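Trucos de taller: lo que he aprendido montando una celda con dos brazos

Publicado el 3 de octubre de 2021

Varios me habéis pedido por correo que cuente cómo va lo de los brazos robot, así que aprovecho el domingo y lo junto todo en una página, un poco a lo loco, según me va viniendo. El montaje lo hacemos Eugeniusz Chmielewska, Aleksandra Szewczyk y yo en Skolamov, el taller compartido donde tenemos mesa desde abril. Eugeniusz pone la electrónica, Aleksandra programa y yo corto, atornillo y barro.

Las paredes antes que los brazos

Nosotros lo hicimos al revés, claro. Montamos los brazos, quedamos encantados, y luego tocó meter los paneles laterales con todo puesto y las manos en posturas rarísimas. Si vais a cerrar vuestra mesa con pared al fondo y a los lados, ponedlas primero. Se pierde algo de sitio para trabajar, pero las piezas que salen disparadas (¡y salen!) se quedan dentro y no hay que buscarlas debajo del torno del vecino.

El color también tiene su miga. Un gris claro para las paredes y blanco para la mesa van de maravilla: se ve cualquier tornillo perdido. Eso sí, el blanco brillante hace reflejos con la luz del techo y la cámara de Aleksandra protesta. Para la próxima compraré mate.

Los tornillos de la base

Apretadlos en cruz, como las ruedas del coche, y repasadlos al cabo de un par de tardes. Yo hago una rayita con rotulador que cruza la cabeza del tornillo y la base: si la raya se parte, el tornillo se ha movido. Me lo enseñó mi padre con una lavadora y sigue siendo el mejor truco que tengo.

Cables con holgura, pero con cabeza

La primera versión llevaba el cable pegadito al brazo con bridas, precioso, de catálogo. Duró una tarde. En cuanto el codo dobló del todo, tirón y conector fuera. Ahora dejamos un arco amplio desde la pinza hasta la base y sujetamos solo los extremos. Antes de dar corriente, moved el brazo a mano por todo el recorrido y mirad dónde roza. Y usad cable de un color chillón para lo que cuelga, que el negro sobre negro no lo encuentra nadie — yo he estado diez minutos siguiendo con el dedo el cable equivocado.

Las bridas, por cierto, mejor de velcro. Compré una bolsa de las de plástico en Nowakowski y las acabé cortando todas.

Para practicar, cosas pequeñas y feas

No hace falta comprar piezas de entrenamiento. Abrid el cajón de los trastos: botecitos, tapones, bolas, trozos de tubo. Lo que rueda es lo más difícil y lo que más enseña. Una bandeja de color vivo ayuda mucho a tener las cosas localizadas, y al acabar se vuelca todo en una caja y a casa.
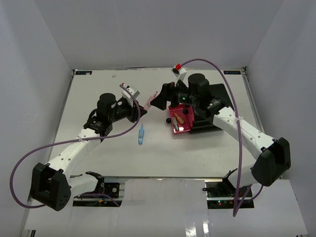

El otro truco de esta temporada es marcar la mesa. Unas pegatinas pequeñas cerca de las esquinas del fondo dan una referencia fija, y si alguien empuja la mesa al pasar el aspirador, se nota enseguida. Limpiad con alcohol antes de pegarlas o se levantan.

Las puntas de las pinzas son lo que más se ensucia. Un paño húmedo sin pelusa y listo, nada de disolvente. Probé uno con unas puntas viejas y quedaron pegajosas para siempre.

El cuaderno de gastos

Apuntadlo todo, aunque duela. En nuestra hoja la parte de estructura (mesa, paneles, tornillería) va por 990 zlotys, y eso que Aleksandra consiguió recortes. Los brazos van en hoja aparte y esa no la enseño, que luego la lee mi mujer.

Y una última de orden: guardad los ajustes con fecha y una frase que se entienda. Tenemos una carpeta llamada Gomside, no me preguntéis por qué, con archivos que se llaman «bueno», «bueno2» y «este sí». El que funciona es «bueno». Aleksandra ya me ha prohibido poner nombres.

Me quedan por contar el botón de parada (ponedlo donde llegue la mano sin mirar, y probadlo cada día) y la pelea con la fuente de alimentación, pero eso lo quiere escribir Eugeniusz con sus esquemas. Si alguien tiene un buen sistema para etiquetar conectores muy pequeños, que me escriba, porque la cinta de carrocero se me despega toda.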